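Skullo Debate Timer and Lectern Set
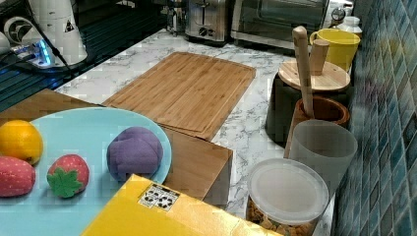 Toy fruit on a light blue plate.

The Skullo set is made for political societies, hustings and public meetings where speakers from different parties share one platform. It consists of a folding lectern, a two-sided countdown clock and a chair's control box. The speaker and the audience see the same time, which cuts down on arguments about who got longer on immigration or free speech.

The chair sets a time for opening remarks and another for replies. An amber light comes on with 50 seconds left, red at zero. The microphone is not cut off unless the chair presses mute – we were asked for automatic cut-off and decided against it.

What you get
Folding lectern
Two-sided clock
Control box with mute button
Cable, 8 metres
Carry bag

Runs from the mains or from the Clidon battery pack, sold separately. Spare cables are made by Domański and fit the older Rerkine clock as well.

Hire and delivery
Hire is for 48 hours, collection included. Longer hire by arrangement. Bookings for March close early if there are local elections in May. For halls seating up to 2000 you will need the second clock.

We hire and sell to any lawful party, campaign or society, left or right, on the same terms.

Sales: Analyn Tagle
Hire and repairs: Halvard Løken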